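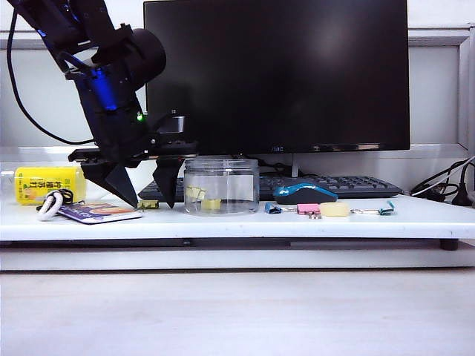 I nearly didn't go. The bus to Tallance only runs twice in the morning and it was chucking it down, but I'd put my name on the list for the open afternoon at the Stasten lab months ago (in December, when summer felt like a rumour) and I'd have been cross with myself for skipping it. So, 19 July 2023, wet shoes, visitor's badge, and a very good cheese scone in the foyer before we'd even started.

They split us into groups by the colour of the sticker on the badge. Mine was green, so we did the robot room first and the water tank last. I'd recommend that order, as the tank room is freezing and you want your coat back on by then.

The project is called Jaston and what they're trying to do sounds daft when you say it out loud: get a robot arm to pick up a binder clip off a messy desk and drop it in a jar. That's the whole job! My first thought was that my niece could do it at two. But then they talked us through how they go about it and I got properly hooked.

Nobody writes out the movements for the arm. A person guides it through the job over and over, the cameras and the arm's own joints get recorded together, and a program learns from the recordings what to do next given what it can see. They'd collected more than 400 of these guided runs for the clip job. The bit they're researching is what should be on the desk while you're recording. Most of their early runs were done on a nice clear table, one clip, one jar. Then they'd put a keyboard down behind and the arm would dither about over the keys like someone who's lost their glasses.

So now they make a mess on purpose. There's a keyboard and a dark monitor at the back, a card on a lanyard, a squashy round beige thing, clips in different colours, and between runs they shuffle the small stuff about. I rather liked that shuffling your desk can be a research method. I've been doing it for years without any funding.

The jar is a nuisance as well, because it's clear plastic and the cameras see whatever's behind it. They could swap it for a solid one and make life easier, but they want to know whether the arm can learn to cope with it.

For the testing, each new layout gets 20 goes with no one guiding, and a go only counts if the clip ends up in the jar without anything else getting knocked off the desk. Over all the layouts it had been trained on, the version that learnt from the messy desk managed 96 per cent. On layouts it had never met it did worse, and they were quite open about that. The one trained on the clear table was worse again on those, and that gap is the result they're writing up. I asked how much worse and got a smile and "wait for the paper", which was fair enough.

What surprised me is how slow and careful it all is. Somebody has to put the desk back between goes, check the recording, write down what happened and start again. A whole day of it gives you a few rows in a table.

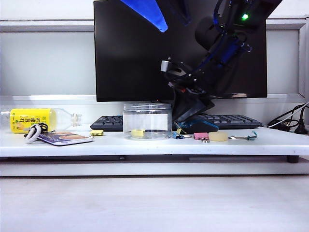 Wasn't it just learning that one desk by heart, though? That came from a man at the back of our group, and I was glad he'd asked, as I'd been wondering the same and hadn't found a polite way to put it. The answer was that it partly was, yes. The monitor and the keyboard hardly ever move, so the arm may well be leaning on them to work out where it is. Next they're going to record at the Alarcón building across the road, on a different desk by a window, and mix those runs in with the old ones. He said he'd want to see it done in his shed before he believed a word of it, and they told him to send the address!

We ran over by a fair bit and had to trot to the tank room, where I'm afraid I took in very little and mainly thought about my socks. If you go next time, book the early slot, bring a jumper, and get to the scones before the green stickers do.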